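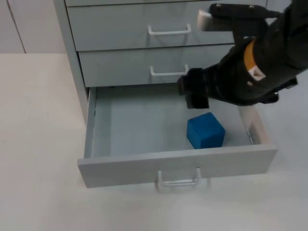

Sunday, late, feet up at last

Well, the replacement bus has beaten me again. They've shut the line between Cullorness and Grotia for track work (the third weekend running, I'm sure of it) and I had the bright idea of going over for the plant market anyway, because how bad could it be? Bad! The sign at the station said buses every 9 minutes. I stood there long enough to eat my whole lunch, and it wasn't even ten-thirty.

When one did turn up it was the 116, a regular route bus with a bit of paper stuck in the window saying RAIL, and half the people on it thought they were going to the pool. The driver was lovely about it. She let the pool people off at the lights and told the rest of us to hang on, and then we did the grand tour of every back street in Etine, including the one with the speed humps. I had a tray of tomato seedlings on my knees on the way home and I don't think I've ever been so tense.

The thing that really gets me is the announcements. At Grotia they were still playing the ordinary recording about standing behind the yellow line, for a platform with no trains coming till Monday. A bloke beside me kept looking up the track every time it played. I did too, a bit.
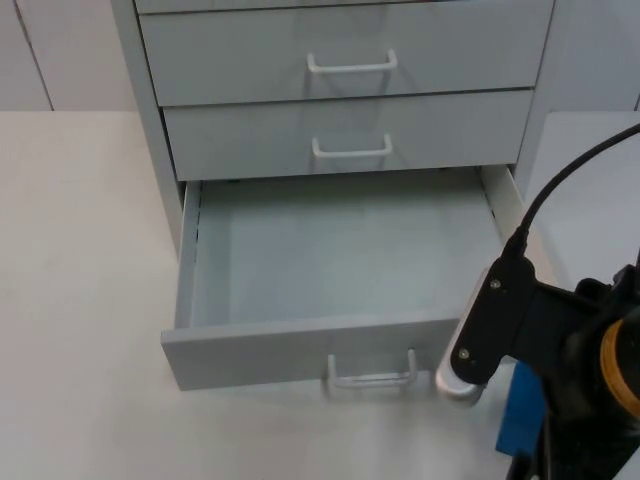 I came home meaning to write to the rail people while I was still cross, so I went looking for my old paper tickets to work out what I used to pay. I know I kept them. They'd be under the takeaway menus, or in with the dead batteries, or nowhere. What I want is a plain little metal cabinet, light grey, four drawers or so with white wire handles, the sort where the bottom drawer pulls right out and you can see to the back of it. One drawer for trains, one for the council, one for the tomatoes. I'd be a different woman.

Anyway, no tickets, but I did find the leaflet from when they opened the Aquino interchange, which promised room for 2000 passengers an hour, going up to 3000 once the second platform was done. Still no second platform. There's a fence, and a very nice drawing of it on the fence.

Wrote half the letter, then the cricket came on. Will finish it tomorrow on the train, if there is one. Seedlings are on the back step and only two look sorry for themselves.

Recent entries
The great umbrella swap
Quiet carriage, my foot
Frost again, and a flat tyre
Walking home from Aquino the long way

Contact me | © All my own grumbling | Back to top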